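**Equipment planning for a bin picking cell - project report, part 2**
Zarmeena Bugti, 13 March 2018

## 1. Purpose of this part

Part 1 described the picking tests. In this part I write about the money. Our laboratory has one robot cell, which is shared between three student projects, and the department asked us to prepare a plan for a second one. The arm itself will come from the university's central budget, so I don't include it. My task was to plan everything that goes around the arm: gripper parts, bin, clamps, cables, test objects and floor covering.

## 2. Method

First I made a list of all parts in the existing cell and asked the technicians which of them were replaced since December. Then I requested offers from three suppliers: Cindotus, Rizvi and Ernus. Rizvi answered within two days. Ernus does not sell to students directly, so my supervisor had to write to them again, and this offer is still not complete (the shipping cost is missing).

The limit given by the department is 2,000 dollars. I was advised to plan only 1,000 dollars for the first order and to keep the rest for the second half of the project.

## 3. Planned purchases

| Item | Supplier | Price (dollars) | Order |
|---|---|---|---|
| Gripper spare parts | Cindotus | 620 | first |
| Bin, gray plastic | Rizvi | 80 | first |
| Bar clamps, set | Rizvi | 95 | first |
| Cable ties and sleeves | Rizvi | 35 | first |
| Test objects, mixed | local shops | 60 | first |
| Floor covering | Ernus | open | second |
| Second gripper | Cindotus | 740 | second |

The first order is 890 dollars in total. It leaves 110 dollars for shipping and small things that we forgot.

## 4. Notes on single items

**Gripper parts.** This is the largest position. The small parts on the fingers wear out quickly, and Cindotus delivers them only in sets. I compared this with making them in our workshop, but the workshop is fully booked until summer.

**Clamps.** In my first draft I had no clamps at all. The bin moves when the gripper pushes against a wall, and then the calibration must be repeated. We now fix the bin at its rim.
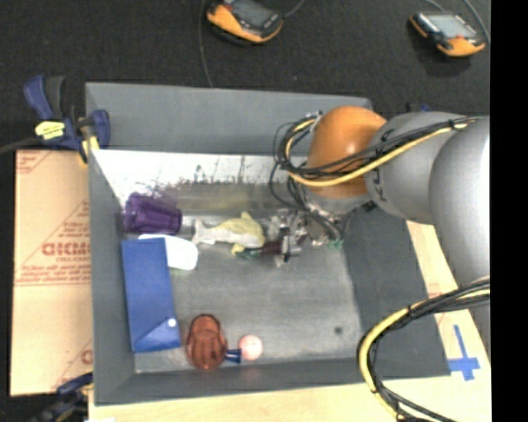
*Figure 1. The existing cell, with the gripper inside the bin and a clamp on the rim at the upper left corner.*

**Cables.** The cable bundles pass close to the joints and over the corner of the bin. I plan sleeves in addition to the ties, and it is a small cost compared with a new cable.

**Test objects.** They should have different shapes and surfaces. Translucent cups and a toy with fins are more difficult than a plain box, and they are cheap. I also asked for skin-like pads from Skindance, but the smallest package costs over 300 dollars, and I took it out of the plan.

## 5. Open points

- Shipping cost and floor covering price from Ernus.
- If the second gripper should be the same model. My supervisor prefers the same one - I would like to wait for the results of part 3.
- Who signs the first order while the laboratory manager is away.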